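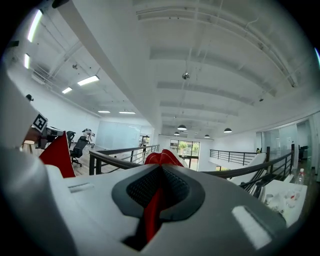
Pondby app: progress report for the period ending 2021-08-20

Prepared by Soon-im Sun for Timothée Bailly, Alvarado Fund

Dear Timothée,

Thank you for your patience while we got this one together. I know you were hoping to have it in July, and I did start it then, but the second round of store review landed on us the same week and I thought you would much rather read a report that had the outcome in it. So it is a bit later and a bit longer than the last one, and I hope you'll forgive both.

The big news first. Pondby is now live in both app stores! The Android version went up without any trouble. The iPhone version was turned back twice, the first time over our privacy wording (we had described what the app stores on the phone but left out the crash reports, which was a fair catch) and the second time over screenshots that still showed the old blue menu. Cuiping Liao rewrote the privacy page in one long afternoon and Weidong Yin redid every screenshot in all four languages, and the third try went through.

Downloads

We had told you in the original proposal that we would aim for 2,000 downloads in the first stretch after launch. We are at 3,071 across the two stores, which made for a very cheerful team call. Of those, 1,601 people have gone on to create an account and save at least one walking route. The rest have either only browsed the public routes or opened the app once and wandered off, and we can't yet tell those two groups apart. Weidong is adding a simple count for that in the next update (no personal details, just whether a route was opened), and I will have a better answer for you next time.

Store listing

You asked in your last note how we were handling the store pages, so let me say a little about that. We went through the badge and artwork rules for each store and replaced everything on our own website that was out of date, including two download buttons that had been stretched to fit a banner. The descriptions are up in English, French, Korean and Icelandic. Eyvindur Snorradóttir did the Icelandic from scratch after we found that the first version, which we had paid for, used a word for "trail" that she says belongs on a ski slope. I'm very grateful to her, as she also fixed a good many of the labels inside the app while she was at it.

The offline maps

Here I have to be plain with you, as we are behind. Offline maps were supposed to be in the launch version and they are not. The trouble is storage. A full region saved at walking detail was coming out much too large for older phones, and on Cuiping's own test phone the download would stop near the end and start over. We moved the map packaging over to Nolex in the spring hoping that would settle it, and it did bring the size down, but it also changed how the files are split up, so the download screen has had to be rebuilt around the new pieces. Cuiping has that working on Android now. The iPhone side is about half done, and we expect to put it in front of testers before it goes to everybody.

Testing

We have 225 people signed up as testers, more than I ever thought would want to look at unfinished software – some of them write us whole letters. All their reports now go into Jirar, where each one gets a label and a name next to it, and the old shared spreadsheet has been retired. The most common complaint by a long way is that the text on the route cards is too small. Larger text is already in the version we're testing now. The second is battery drain while recording a walk, and that one is still open.

Budget

Spending is in line with the plan apart from translation, which ran over because of the Icelandic, and device testing, which ran under because two of the phones were lent to us. The two nearly cancel out. The full sheet is attached, and I've marked the lines that moved. We would like to carry the unspent design money forward to pay for the iPhone download screen, and I'd be glad of a yes or no on that when you have a moment.

Coming up

Next on the list are offline maps on both systems, the larger text for everyone, and a proper look at the battery problem. Weidong would also like to try a tablet layout. I have told him it waits until the maps are out, and he has taken it well.

Do call if anything here needs a fuller explanation, and thank you again, from all four of us, for sticking with this project.

With warm regards,
Soon-im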